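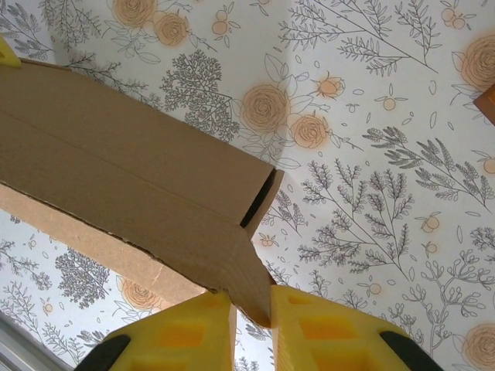

"Everyone calls it a community until the lift breaks": Britik's managing partner on building to rent

11 Dec 2023
By our property correspondent

Filed under: Housing & Development, Interviews

The managing partner of Britik does not like the word "units", and says so before I have sat down. He prefers "homes". Britik's planning statement for Collura, the scheme I have come to ask him about, uses "units" on nearly every page, and when I mention this he laughs and says the planning statement was written by consultants.

It sets the tone for the next hour and a half. He is good company and quick to concede small points. The larger ones take longer.

Collura is the biggest thing Britik has tried. On paper it will bring 1,588 flats to a stretch of former goods yard, all for rent, all owned and run by the firm that built them. The company made its money in the ordinary way, putting up blocks and selling the flats before the scaffolding was down. Now it wants to be a landlord, and it wants to be thought of as a nice one.

"Selling is a short relationship," he says. "You hand over the keys, you deal with the snags, and then you're a name on a file. Renting means you have to look people in the eye for years. That changes how you build."

Does it? I ask him for something at Collura that has been built differently because Britik will keep it. He talks first about "long-term thinking", then about the brick, which he says is thicker than it needed to be, and then, with more conviction, about pipes. Every riser can be reached from the corridor, so a plumber need not go through somebody's bathroom wall. "It costs more on day one. A firm that was selling would never have done it."

I believe him about the pipes. I have lived in a building where the stopcock was behind a fitted wardrobe, and would have paid something extra for what he is describing. How much extra is where we begin to part company.

Rents for the first phase have not been published. He will say only that they will be "in line with the local market", which for anybody who rents locally is cold comfort. The local market went up sharply again last year. When I put it to him that a new block on this scale will help to set the market it claims to follow, he shakes his head. More supply, he says, brings rents down.

"It's not complicated. If there are more homes, landlords have to compete. I'd have thought you'd welcome it."

I would, if the homes came all at once. They are coming in phases, and the phasing is in Britik's hands. A landlord with plenty of flats and control over when each block opens has every reason to let them out slowly. Has the company modelled what happens to its income if rents in the area fall? "Of course. You stress test everything." And what would it do? "We'd look at the programme." By which he means the building programme. He doesn't seem to think he has just agreed with me, and perhaps by his own lights he hasn't.

He came into the business 40 years ago, as a junior in a surveyor's office, and tells stories about it well. The best is about a site meeting held in a bus shelter in a hailstorm because the client had lost the key to the cabin. He has been through two crashes, he says, and lost nearly everything in the first. It left him with a dislike of debt that he mentions several times. I ask who is paying for Collura. Mostly lenders, as it happens, along with a pension investor he would rather I did not name. "Sensible debt," he says. "Very different animal."

The architects are Yoon, a practice better known for libraries and a rather lovely swimming pool. He is proud of having got them. They drew the original scheme, and it was their drawings that went on display at the public exhibition and won over a good many people who had turned up to complain. There were deep balconies and a covered street running through the middle, with shops along one side.

The balconies have since become shallower. The covered street is now an open one. These changes went through as minor amendments in August, when half the neighbourhood was away, and I ask whether the timing was chosen.

"No. That's just when the paperwork was ready. I know how it looks."

How does it look?

"It looks like we were being sneaky. We weren't. Steel went up, glass went up, something had to give. I'd rather build a good scheme than go bust on a perfect one."

It is a fair line, and one I have heard from other developers about other roofs. What I would like to know is why the thing that gives is so often the thing that was on the front of the brochure. He says that is because the front of the brochure is where the expensive things are. It is the most candid remark of the afternoon, and he seems pleased with it.

We turn to Sitside. Anyone who takes a flat at Collura will deal with the building through it: rent, repairs, parcels, booking the guest room, reporting the neighbour's music. Britik bought into the software firm and talks about it the way other developers talk about a roof garden. He gets out his phone to show me. It takes a while to log in.

The promise is that a repair reported on Sitside gets a reply within 8 hours. I ask whether a reply is the same as a repair. It isn't, he says, but people mostly want to know they've been heard. I say that people with no hot water mostly want hot water. He grants me that, and says there will be staff on site as well, day and night, with a proper desk.

How many staff? That is "being finalised". Will there be a phone number? There will be one for emergencies. Who decides what an emergency is? He thinks about it. "Common sense," he says, and then, "There's a list."

I ask to see the list and he promises to send it. At the time of writing it has not come.

More worrying to me is what the app will know. It will hold a record of who pays on which day, who complains and how often, who has people to stay. A landlord who wanted to could make use of all that when a tenancy came up for renewal. He is firm here, firmer than on anything else. "We won't do that. You've got my word." I ask if the tenants will have it in their agreements. He says the lawyers are looking at the wording, and that he personally would be relaxed about it.

There is a similar softness around the affordable homes. The share agreed with the council was cut once, after a viability review that found the scheme could not carry more. Viability reviews almost always find this. I ask if it might be cut again before the last phase is finished, and he gives me the only plain "no" of the interview. Then he adds that nobody can predict interest rates.

To be fair to him, and he did ask me to be, Britik has done things it was not made to do. It kept the old weighbridge office when it could have flattened it. It has opened the footpath to the canal early, and on the way in I saw people using it with dogs and pushchairs. He chose to meet me at the site and walked me along the muddy part himself, in shoes that were not up to it. Plenty of people in his position would have sent a press officer with a folder.

He also answers the question about his own home, which I expected him to bat away. He owns it, and has done for decades. Has he ever rented? "Two years, when I was starting out. Awful place. The landlord used to let himself in." He says he thinks about that man a good deal, and that Collura is meant to be the opposite of him.

What would he have wanted, back then? "A lock that worked. Someone to ring. To know I could stay put if I behaved myself."

Leases at Collura will be offered for up to three years, with rises tied to inflation during the term. After that it is a fresh agreement at whatever the rent then is. I point out that this is rather less than staying put. He says it is more than most landlords give, and he is right about that too.

"You want me to say it's perfect," he says, on the way back to the gate. I tell him I would settle for having it in writing. He says I should come back when the first block is lived in and talk to the tenants. I have asked his office for a date.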